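Session 4: Vinegar around the house
Skultley evening course, handout updated 23 April 2018

Welcome back, everyone. I promised last time that we'd get on to vinegar, and I also promised to write it all down so you could stop scribbling and listen. So these are my notes, more or less as I say them, with the odd thing added after the February group in Ornstead asked me questions I couldn't answer on the spot.

## Which vinegar?

For cleaning, buy the cheap clear stuff. Malt vinegar does work on a kettle, but it smells like a chip shop and the brown can mark a pale cloth. Keep your cider and wine vinegars for the kitchen, they cost far more and do the same job no better. I pay 39p for a small bottle at the shop in Rotgate, though if you get through as much as I do you'll want the big containers.

Check the label for the strength. Ordinary food vinegar is usually 5% acid or a bit over. "Cleaning vinegar" can be a good deal stronger, so read the back, open a window and put gloves on.

## Kettles and taps

We live in a hard water area, so this is the part most of you came for!

1. Half fill the kettle with equal parts vinegar and cold water.
2. Bring it to the boil, switch off and leave it for an hour.
3. Pour away, rinse, then boil with fresh water twice and throw that away too.

Do read the instructions for your kettle first, as some makers tell you not to use vinegar at all. For taps, soak a bit of old cotton in vinegar, wrap it round the crusty part and leave it for 20 minutes. Don't go off and forget it, especially on plated taps - I ruined the finish on a bathroom set that way and had to look at it for years. 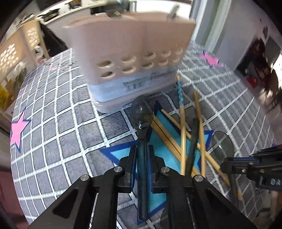

Shower heads are the same idea. If yours unscrews, sit it in a bowl of warm water with a good splash of vinegar, then go at the holes with an old toothbrush. If it doesn't unscrew, tie a bag of the mixture round it with an elastic band (and stand well clear when you take it off, I've had a sleeve full more than once).

## Windows

My everyday mix is one part vinegar to three parts water in a spray bottle. Pick a dull day, or the glass dries before you can wipe it and you get streaks. Newspaper is the old favourite for buffing but I've gone off it, the ink gets on the frames. A flat cotton cloth does me fine.

## Where not to use it

- Marble, limestone or any other natural stone worktop. The acid eats the surface and you can't rub it out.
- Waxed wood.
- Cast iron, or aluminium pans.
- Phone and telly screens.

And **never** mix vinegar with bleach. It gives off chlorine gas. That goes for toilet cleaners with bleach in them as well, so rinse one away completely before you even think about the other.

## Vinegar and bicarb

Yilma, the cleaning blog a few of you follow, has you stirring them together in a bottle for later. Please don't! The fizz is gas, so a closed bottle can burst, and once it stops you're left with mostly salty water. Use the bicarb first as a scrub, then vinegar to rinse.

## For next time

Bring a clean jam jar with a lid and the peel from two oranges. We'll start an infused vinegar, which needs a fortnight in a cupboard before it's any use.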